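Harnon furniture reuse shop to move into former carpet warehouse

A charity shop that sells second-hand furniture in Harnon is to move to larger premises in September after outgrowing the unit it has rented for the past eight years.

Skerkum Reuse will take over the former Ochoa carpet warehouse on the edge of the town centre. The building has been empty since last spring, when the carpet business closed.

The charity collects unwanted tables, chairs, beds and wardrobes from homes in the district, repairs them where needed and sells them at low prices. Households on certain benefits get a further discount, and some items are given free to people moving out of temporary housing.

Last year it passed on 103 dining tables, up from 83 the year before. Beds and chests of drawers also went up, but the charity said it had been forced to turn down offers of larger items because it had no room to store them.

"We have had weeks when the van has come back full and there has been no floor left to put anything on," a spokeswoman said. "People ring up with a good solid table and we have to tell them to try again next month. That table often ends up at the tip."

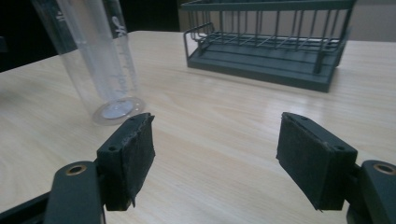
A light wood-grain tabletop with a glossy sheen.

The warehouse has a loading bay at the rear and a separate room which will be used as a workshop. At present, repairs are done in a corner of the shop floor and have to stop when it is busy.

Planning officers approved the change of use in July. Two residents of the street behind the site had written in with concerns about delivery vans early in the morning. Under the conditions attached to the permission, no deliveries can be made before 8am, and the rear gate must be kept shut when it is not in use.

There will be parking for customers at the front of the building, including two disabled bays. The charity has also asked for the bus stop outside, which was taken out of use when the warehouse closed, to be brought back. The council said it was looking at the request with the bus operator.

The move is being paid for partly by a grant and partly by money raised in the shop. Shelving firm Flevex, which is based on the same road, has agreed to supply racking for the store room at cost price.

Repair classes will start once the workshop is fitted out. The first will cover loose chair joints, sticking drawers and the treatment of ring marks and scratches on tabletops. Places will be free, but people will need to book, and more than 200 have already put their names on a waiting list. Evening sessions may be added if there is enough demand.

The current shop will stay open until the end of August. Collections will stop for the last two weeks of that month while stock is moved across, although small items can still be dropped off at the door during opening hours. Anyone who has already booked a collection for those weeks will be contacted with a new date.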